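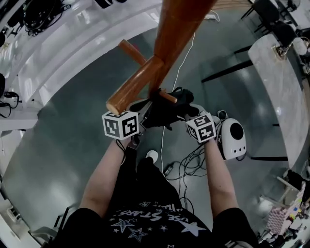
Varnished wood and a star-print T-shirt.

Bring back the front desk at Mosunville

Print this page | E-mail this to a friend

Quick one this week. Well, it was meant to be quick.

The health center on Uddin Street has shut its front desk. Gone since February. If you've been in lately you'll know. The window is still there, the little shelf where you used to lean your elbow is still there, but the blind is down and there's a laminated sign telling you to check in with Skornarix. Which is an app. If you don't have the app there's a screen by the door that runs the same thing, slower.

I think this is a mistake and I think Brullau, who run the place now, should reverse it. Not tweak it. Reverse it.

Let me be fair first. The old desk was no paradise. I have stood in that line with a fever. I have listened to a stranger's bladder trouble being repeated back to him at full volume while eleven of us studied the carpet. The phones rang and rang. The people behind the glass were worn out and some mornings they let you know it. When the app came in as an extra I signed up the same day, and for repeat prescriptions it is great. Two taps. I'm not against it. I use it.

But an extra is one thing and the only way in is another.

Brullau put out a notice in defense of the change. It says the center has 3554 registered patients and 3106 of them have set up a Skornarix account. They're proud of that, and the notice has a little chart. Look at the gap though. Who do you suppose is in it? I'd bet good money it's the people who see the doctor most. People past eighty. People whose English is shaky. People whose phone is a prepaid thing with a cracked screen and no storage left. A man who goes in every few weeks for his blood thinners counts once in that chart, same as a healthy twenty-five-year-old who set up the account and hasn't coughed since.

And having an account doesn't mean you can work it! I have one. I still got locked out, in the waiting area, because it wanted a code sent to a number I gave up years ago. No one to ask. I pressed the help button and got a list of common questions, none of which was "I am standing in your building, please let me in." I was marked as a no-show. I was twenty feet from the exam room.

What a desk does

This is the part that gets missed, I think, by whoever draws up these plans. They watched the desk and saw check-ins. Name, date of birth, take a seat. Sure, a screen can do that.

What else happened there, though. Somebody noticed you were gray and sweating and went to get a nurse. Somebody knew that the couple who came in together needed to be seen seperately, and found a reason. Somebody said "he's running forty minutes behind, go get a coffee, I'll hold your place." Somebody spotted that a mother with two kids had come on the wrong day, had taken two buses to do it, and squeezed her in.

None of it was in the job description, probably. None of it gets logged. So when you cost out the desk it looks like a very expensive way of typing in birthdays.

I asked the center about this and got a polite answer saying clinical staff "remain available to support patients in distress." Ok. From behind a locked door. You have to know you're in distress and then you have to find somebody to tell.

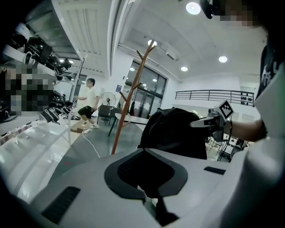

The privacy argument

The best case for the screen is privacy, and I want to take it seriously as several readers have written to me about it. Saying why you're there, out loud, in a town this size, is horrible. If you're there about your mental health or an STD or a pregnancy you haven't told anybody about, typing is better than talking. I agree completely.

So type. Keep the screens for anyone who wants them. The people who'd rather tap can tap, the line at the window gets short, and whoever is left in it gets a proper bit of attention. Everyone's private business is safer in a short line than a long one. You could also turn the window to face the other wall, I said this years ago, costs nothing much, a carpenter could do it in a weekend.

Also, privacy from who? Skornarix asks me for my employer. It asks my ethnicity, my marital status, whether I live alone. Some of that may be useful to a doctor. I'd tell a doctor. But it asks before I can say I've got an ear infection, and the skip button is pale gray on white. At the window I could say "why do you need that?" and watch a person decide she didn't.

Money

I know, I know. There isn't any. Brullau says closing the desk pays for more nurse hours and I can't prove otherwise as they haven't published the figures. If they did I might shut up. I'd like to see how many extra hours, in which months, and what the Skornarix contract costs next to them. Ask that question and you get told it's commercially sensitive. Our health center. Our town.

Meanwhile the missed appointments. The notice brags that 600 check-ins a week go through with no staff involved. Fine. How many didn't go through? How many people stood there, gave up and went home, and are now in the system as people who didn't bother? A no-show goes on your record, and after three you get a letter. I've seen one of those letters. It went to a woman who had been in the building all three times.

What I'd like is pretty modest. One person, at the window, all the hours the doors are open. Mornings only if it really has to be mornings only, to start with. A chair on our side of it. And a rule that nobody gets marked absent untill a human being has looked around the waiting area and called the name out.

There's a petition at the pharmacy and about 200 people have signed. Paper, with a pen on a string. Go and put your name down, it takes less time than the password reset.

Comments (4)

pinebluff
Signed. My dad gave up going on his own over this, I have to take a half day every time now just to press the buttons for him. He's had the same doctor for years and never needed me there before.

notagain_72
Disagree with most of it. The desk staff were rude to me more than once and the screen never has been. I have anxiety and for me this is the first time I haven't dreaded walking in. Keep the screens is all I ask, which I see you do say.

UddinStEast
You left out the wheelchair thing. The screen by the door is mounted too high and you can't read the bottom half for glare after about lunchtime. I told them by e-mail and got an automatic reply.

pinebluff
@notagain_72 nobody wants to take the screens away, just want someone there as well.

Contact us | Copyright Mosunville opinion pages, all rights reserved | Back to top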